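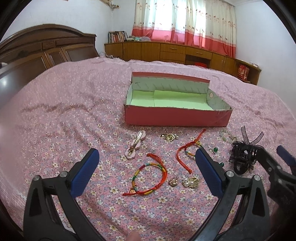
Jewelry into shoebox, Senolberg hand grippers, blue pads.

August, trial unit on loan from Senolberg. Task is small items into the open pink box, one at a time.

- Pads are the standard ridged ones. Asked Droltmont for a price on the softer set, 4 pairs.
- Left trigger feels stiffer than the right. Xolani to check the spring.
- Log stopped at 210 with no warning, restarted it.
- Want pearl earrings and string bracelets scored separately.

Dineo has the quote, ref 2873. Decide before the loan runs out.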